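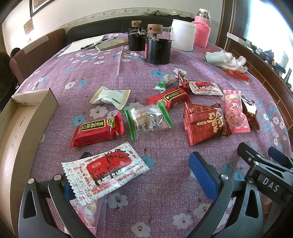

A reader in Gramotmont wrote in to say that sesame candy should be kept away from anything minty, as it picks up the smell within a week even with the wrapper on. We had not thought of that, and we have moved the mints to another shelf.

The Snack Box, Before Sharing Out
Posted Wed 25 December

Every winter we put together one big box of wrapped candy and small snacks and share it out among the families on Pritari Street. Most of it comes loose from the bins at Trudari Foods, where you fill a bag and pay by weight. The rest is whatever people drop off. This year the scale at the register said 3,638 grams for our part, a little more than last year.

Sorting is the part that takes time. The bags come home mixed, and a good share of the labels are in Chinese only, so we lay the pieces out on a cloth and read them before they go into the gift bags. This page has some notes for anyone who wants to do the same.

Picture 1. The red packets with the black label and gold characters say 黑芝麻酥心, black sesame with a crisp center. The white ones with the black brush lettering have "ALL'S WELL" and "ENDS WELL" printed on them in red, and they come in a large and a smaller size. The clear packet has green ends and something tan and crumbly inside.

How we sort

Anything with nuts or sesame in it goes to one side first. Two of the families need to avoid those, and their bags get filled before the rest so that there is no mixing later. If a label can't be read and no one can say what is in the packet, it does not go in those bags.

Soft candy is next. It gets crushed if it sits at the bottom, so the hard candy goes in first and the soft pieces go on top. Crisp and flaky things go in last. Twist wraps come undone easily and should be tightened before packing.

We check the date on each larger packet. Loose pieces from the bins usually have no date of their own, so we write the date of purchase on a slip and put it in the bag. 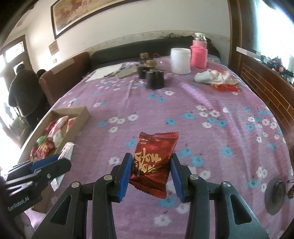 How long does loose candy from the bins keep?
Hard candy is fine for months in a dry cupboard. We try to finish the crisp and filled kinds by April, when the room starts to warm up and the fillings go soft.

Picture 2. The cardboard box is open, with red, green and white wrappers inside and a white-and-red paper packet leaning on the front. The thermos with the pink knitted cover and silver lid is at the back. The small packet is dark red with gold lettering.

Bags and leftovers

The paper bags are from Kokkinos Packaging and come 50 to a pack. The small size holds enough for one household with two children. We fold the top over twice and tie it with string. Tape tears the paper when it is pulled off.

Leftovers go in a bowl by the front door and are free to anyone who stops by. Last year the coconut ones were the last to go, so we bought fewer.

If you have candy to add to the box, please keep it in its own wrapper and leave it at the side door before noon. Homemade things are welcome too, in a separate tin with the ingredients written on the lid.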